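Section 4. Hanging the Wesden linen curtains

Revised 29 Jun 2024. Replaces the leaflet folded inside the Arkance box.

The leaflet says the curtains go up in minutes and fall into "effortless folds." Allow more time than that. This section covers one pair of Wesden panels on the Joditz rod, with Saber wall brackets. If you have a ceiling track, skip to Section 5.

Before you start

Check the label sewn into the bottom hem of each panel. Both should show color lot 1426 or both should show something else, as long as they match. The store will tell you that lots are identical. Hold two different lots side by side in daylight and decide for yourself before you cut off any tags, as the store won't take them back after that.

You will need a drill, a level, a pencil, a tape measure, a steam iron and a second person for step 6. The plastic level in the box is too short to be much use. Use your own.

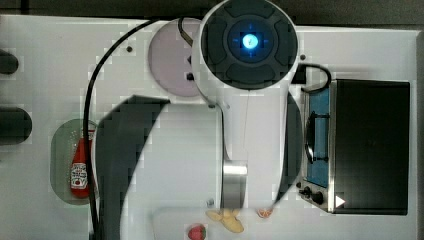
The wall anchors in the Saber bag are meant for solid masonry, whatever the word "universal" on the bag suggests. For drywall, buy proper hollow-wall anchors, or find the studs and screw straight into them.

Placing the brackets

1. Measure the window opening, not the old curtains. The Joditz rod extends to 170 cm. It sags when fully extended unless you fit the middle bracket, which is sold separately and which the front of the box doesn't mention.

2. Mark the bracket height on both sides. Magazines like to put the rod right under the ceiling so the room looks taller. It does, a little. It also means you will need a stepladder every time a hook pops out.

3. Lay the level across both marks. If your window frame is out of level, follow the frame – a perfectly level rod above a crooked frame looks worse than two things crooked together.

4. Drill, set the anchors and screw the brackets on. Leave the last turn loose until the rod is in.

CAUTION: Check for wiring before you drill above a window or near a switch. Cheap detectors miss things. If you aren't sure, turn the power off at the panel.

5. Slide the rings onto the rod, keeping one outside each bracket. Set the rod in the brackets and finish tightening.

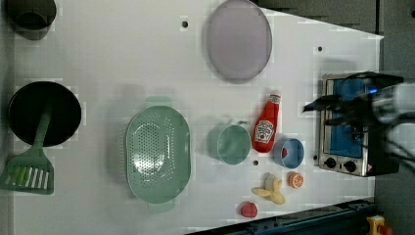

Tabletop with a mint-green colander and a black frying pan.

Hanging the panels

6. Have someone hold the weight of the panel while you attach the hooks, working from the outer edge toward the middle. Each panel is 143 cm wide before gathering. The box shows a much fuller curtain than one pair will give you on a fully extended rod. For that look you need two pairs, and we suspect the photographer had them.

7. Let the panels hang before touching the hem. The leaflet calls the fabric "pre-relaxed." Ours still dropped in the first few days, enough to drag on the floor. Pin the hem, leave it alone for a while, then pin it again and sew.

8. Steam the creases out from the wrong side, on the linen setting, with the panel hanging. Allow 20 minutes per panel. The fold lines from the packaging are stubborn and a few will stay faintly visible until the first wash.

NOTE: "Wrinkle resistant" appears on the sleeve. We have no idea what it refers to.

Tiebacks

9. Tiebacks are optional. If you use them, fix the wall hooks lower than you think you should and try them with string first. A tieback set too high makes the panel balloon out over the top.

10. Dress the folds by hand from the top down, tie them loosely with a strip of cotton and leave them overnight. This does work, and we say so having expected it wouldn't.
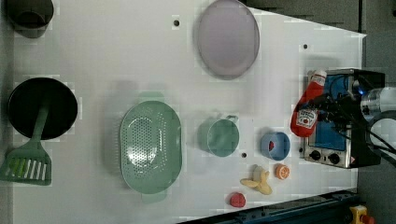

Play-kitchen pieces on a white tabletop, with a lavender plate and a mint-green cup.

Care

Wash cold, one panel per load, and hang damp. The washing symbols on the sleeve and on the hem label don't agree about tumble drying. Go with the hem label, which says no.

If the panels have shrunk unevenly after washing, see Section 7. Replacement rings for the Joditz rod should be back in stock in July, according to the supplier. They said that last time too.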